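21 August 2020 – bench notes, Gonduddale shop

Spent most of the morning on the little green cabinet, the one we've been calling Claltov. The drawer has been sticking since June and I finally got tired of swearing at it! Rubbed candle wax along both runners, slid it in and out 40 times, and it still drags a bit at the back. Put it back on the pine table so I could work on it at a decent height.

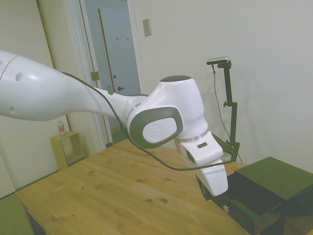
Should the runners get sanded before more wax goes on?
Only lightly – a few strokes with fine paper, then wipe the dust off and wax again.

We use cookies to improve your visit. Accept | Manage settings

After lunch I had a good look at the table top too (I keep meaning to oil it, and keep finding other things to do). The glued strips don't all match in color, and I like that more than I expected to. I'd go with the Duangkaew oil, two thin coats, 11 hours between them. Try it on the underside first – it could bring out the orange more than we want.
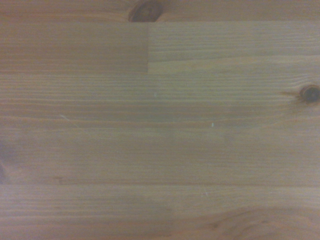 Table top, close up. Joint between strips, grain running lengthwise.

Still to do: order 4 more brass screws from Fasten, and find the fine paper.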